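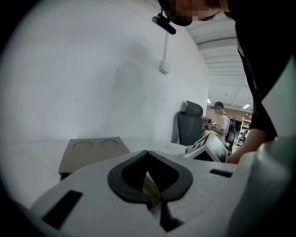

At the table with one of the hand-held grippers, marker box behind it.

[trundville-robotics] Re: Ball and tray recordings, what still needs doing
From: Marina Stergiou
Date: 20 Jan 2020

Evdokia Christodoulou wrote:

> Hello all,
>
> I missed the last two meetings and I am trying to catch up from the list. Can someone say where we are with the recordings for the Trekavura entry? The notes say 40 are done, but the shared folder has fewer than that and some of the names don't follow the pattern we agreed in October.
>
> Also:
>
> 1. Are we still doing the task with two hands, or has it gone back to one? Polyxeni's plan says two and the entry form says one.
>
> 2. Does the ball have to start in the same place each time?
>
> 3. Who is looking after the Remard scripts now? I ran the check on my own laptop and it stopped at the first file with an error about a missing marker. I don't know if that is my set-up or the file.
>
> I can come to both sessions next week and can stay late for one of them.
>
> Evdokia

Evdokia, thanks for writing this down. I'll answer in order and then add some things for everyone.

The 40 is correct for recordings made. Seven of them failed the check and Nektarios moved them to a folder called "rejected", one level up, so you won't see them with the rest. Please don't delete them. He wants to use them to find out whether the check is too strict. The odd names come from a session when the laptop clock was wrong and people typed the names in by hand. I will rename those myself this week, so please leave them as they are for now or we will end up with two versions of each.

We need 100 good ones before we train anything we would want to show. That is our own number. The rules only say that the team must have made its own recordings and must be able to say how.

On two hands or one: two. The entry form was filled in before we tried it. With one hand the ball kept getting pushed into the corner of the tray, and the person recording then spent most of the time chasing it along the wall. With a finger on each side you can come in from both directions and close on it. Athina has written to the organisers to have the form changed and they have said yes, provided the new wording reaches them before the practice day. I have the draft. If anyone wants to read it before it goes, ask me.

The start position should change. Put the ball somewhere different in the tray for every recording, including near the walls and in the corners, even though those are the awkward ones. When we tried the arm at the end of last term it was fine with a ball in the middle and hopeless anywhere else, and when we looked back through the recordings nearly all of them had the ball in the middle. The tray itself can stay put during a session, but turn it a little between sessions.
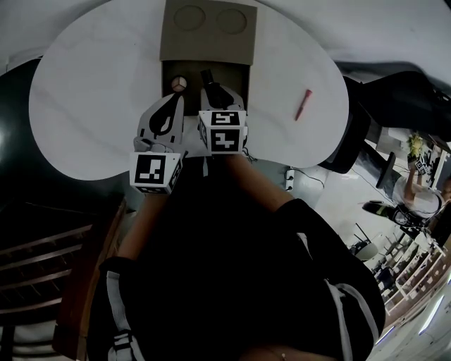
The other thing that makes a difference is speed. Several of us slow right down as we get near the ball and then stop before closing. It looks careful, but the arm learns the stop as well and sits there waiting. Move at the pace you would use if you were picking the thing up at home. If you fumble it, carry on and get it on the second go, then put "second try" in the notes column. Those are worth keeping. What we can't use is a recording where someone gives up halfway and starts talking to the person next to them, and we have a few of those.

Your third question. Nektarios looks after Remard until Easter. The missing marker error is almost certainly the file. It means one of the marker cubes was out of view for too long, which usually happens when a sleeve or a wrist gets in front of it. Keep your forearms low and to the sides and let the cubes face up towards you. If you are wearing long loose sleeves, roll them up. The script stops at the first bad file by design, which I find annoying too. Run it with the "continue" setting and it will go through the whole folder and print a list at the end.

Now the rest, for everyone.

Batteries. Please put the head cameras on charge before you leave. Twice now the first pair in has had to sit and wait. The chargers are on the shelves at the back of the Levchenko room, and there is a label on each one.

Cables. If the cable on the right-hand gripper is hanging off the table, someone will catch it with a chair. Lay it along the table or tape it down. Athina has tape.

Tidy table. Pens, phones and cups go somewhere else while you are recording. The stray things do turn up in the recordings, and while a few of them do no harm, I would like it to be something we choose to have there.

Pairs. One person records and the other watches the screen and fills in the sheet. Swap after each batch. Some people have been recording alone to save time, and those are the sessions where the sheet doesn't match the files. If your partner can't come, do something else that day -- there is plenty of writing up to do, and the poster has not been started.

Poster. Polyxeni has offered to do the drawing if someone else writes the words. It needs to say what the task is, how we recorded it and what went wrong. One side of paper. Evdokia, if you have an evening spare, this might suit you, as you will be reading through everything anyway.

Practice day. We still don't know whether the tables there will be white like ours. I have asked. If they are dark we should make one batch on a dark cloth before we go, and I would sooner do that early than in the last week. If anyone has a plain dark tablecloth at home, bring it along.

Please reply to the list and not only to me, so that Nektarios sees it. The sign-up sheet for next week is open and there are still gaps in the later session.

Marina

--
Trundville Student Robotics, members' list
To leave the list, send a blank message with "leave" as the subject.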